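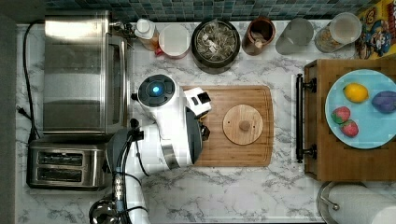 1/ Right, kitchen counter update. I've given myself until lunch and a budget of £20, because last time I "just had a tidy" I came home from Grosdale with £38 of storage jars and nowhere to put them.

2/ Rule one, the toaster and the toaster oven are staying. Lu keeps telling me I only need one. Lu doesn't eat crumpets at the rate I do.

3/ The bamboo board lives out full time now. I used to slot it away every night and then drag it out again for one slice of toast - daft. The groove round the edge catches most of the crumbs too!

4/ Still very smug about the blue mosaic tiles. Anything looks cheerful in front of them, even a plate of pretend fruit colours on top of the little wooden drawer box.

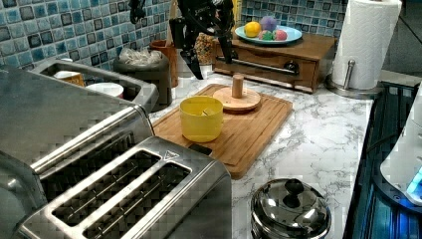 5/ Next job, the jar. It holds 500g and I always buy the bigger bag, so there's forever a bit left over with a peg on it. Bigger jar or smaller bag? Votes please.

6/ Kettle's on. Drawers after this, if I can face them - the batteries one is grim.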